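The first thing Laurinda Sequeira does when I walk into her kitchen is hand me a lemon myrtle leaf and tell me to crush it. Then she tells me to crush it harder. The smell that comes off it is somewhere between lemon sherbet and a wet garden, and I'm still sniffing my fingers when the kettle starts to rattle.

Laurinda has been making cordial for most of her adult life, and she is the reason half of Viltemora now has a row of cloudy bottles at the back of the fridge. She learned from her grandmother, forgot all of it in her twenties, and picked it up again when her one lemon tree went berserk. "Four hundred and twenty-eight lemons," she says. "I wrote it on the calendar. I had to do something with them, my neighbours had stopped answering the door."

I grew up on the supermarket stuff, the violently green one mostly, and I loved it. But homemade cordial is a different drink. It's sharper, it tastes of the fruit's skin as well as its juice, and it changes from batch to batch in a way I find completely addictive. My last lot of mulberry came out nearly savoury. I'd make it again tomorrow if I could get to the tree before the birds.

## Sugar, acid, patience

Laurinda's base is plain: 1000 grams of sugar to a litre of water, brought just to the boil, then taken off the heat before the fruit goes anywhere near it. Zest goes in first, in wide strips with no pith. Juice follows once the syrup is cool enough to hold a finger in. She adds 2 teaspoons of citric acid, covers the lot with a tea towel and leaves it overnight.

Her friend Iresha Majumder thinks that's far too sweet and uses a good third less sugar, which means her bottles have to be drunk quickly. They have been arguing about it for years (cheerfully, and usually with a glass each). Iresha's great love is kokum, the dark sour fruit she buys dried from Dhillon, the grocer near the station. She soaks it until the water goes the colour of garnets, then adds roasted cumin and a pinch of black salt. I had three glasses. It's the best thing I've drunk on a hot day in years!

## The March table

Every March the cordial makers set up in the old Bridasura packing shed and pour for anyone who turns up. There are nine makers this year. Beverley Tomoana brings feijoa, which sells out before morning tea. Banafsheh Golestani makes sekanjabin, the Persian mint and vinegar syrup, and serves it over grated cucumber with so much ice that the whole thing crackles. If you've never had vinegar in a cold drink, please start with hers.

Everyone has views on what to drink it from. Banafsheh wants glass so you can see the cucumber. Beverley says a thick mug is fine. Laurinda is firmly for metal, the way her grandmother served it, and after an afternoon of comparing I've come round to her side.
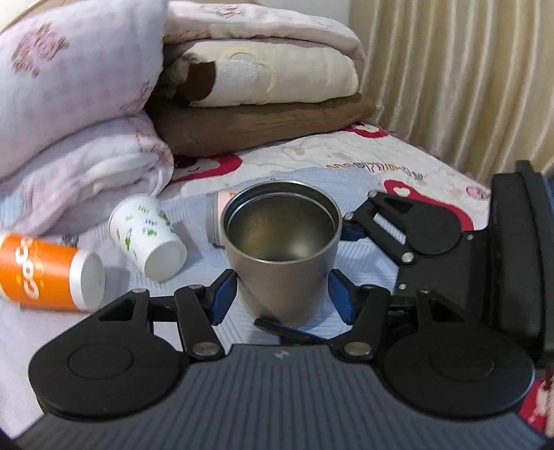
*A metal tumbler, Laurinda's pick for a cold cordial.*

For dilution, start at one part cordial to five of water and work back from there. Soda is lovely with lemon and wrong with kokum. Beverley puts a splash of feijoa over vanilla ice cream, and I've since done the same with rhubarb.

Sterilise your bottles, label them with the fruit and the month, and keep them in the fridge. Laurinda's lemon is at its best in the second week, when the myrtle has settled down a bit. She sent me home with a bottle of it and a paper bag of leaves, and the car smelled wonderful all the way back.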